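Visit report: furniture and fittings open day, Trarnow

The Trarnow site opened its doors in November for trade visitors. I attended with Syafiqah Halim, who buys for our canteens at Tirkbridge. Entry was by name at the side gate and the tour began at 9.30. Our guide was Helmut Kuhlmann.

Stores

Incoming stock is held on the ground floor. Cups arrive in sleeves of 100, cartons of 1,000. Cartons are stacked 5 high on pallets and dated on the short side. Syafiqah asked about damp; the store is heated from October and the lowest carton is kept off the concrete.

Cup holders

The double holder is meant for drinks points with no wall fixing. It has two round dark brown bases set side by side, with loops of dark rod or wire to keep the stacks upright. Cups are stored inverted, rims down, and are taken from the top. The two stacks need not be the same height. A loose cup goes back on a stack the same way up as the rest.

Paper cups and the double holder on the light wood-grain table:

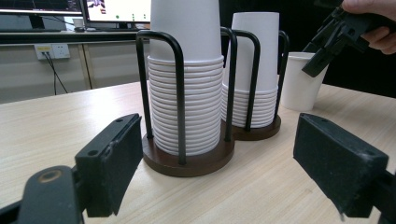
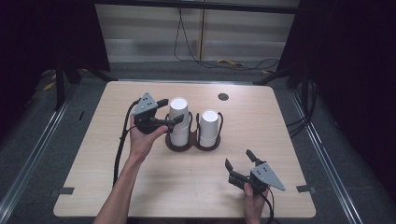
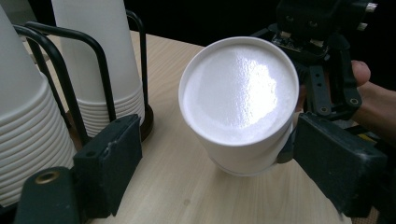
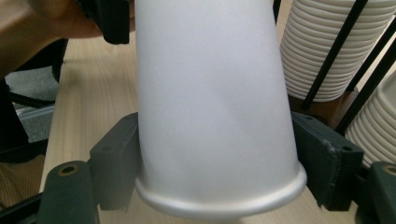
Points for Tirkbridge

The open loops let staff judge the remaining stock from a distance. Dust is a concern on the uppermost base, and I would want a cover near a doorway. Irfan Wattimena is to send the price list, including the single version. Delivery is through Nasution, with a minimum order of some 100 holders, too many for us unless Gornitz shares the order.

The tour finished at noon. Parking is on the north side only.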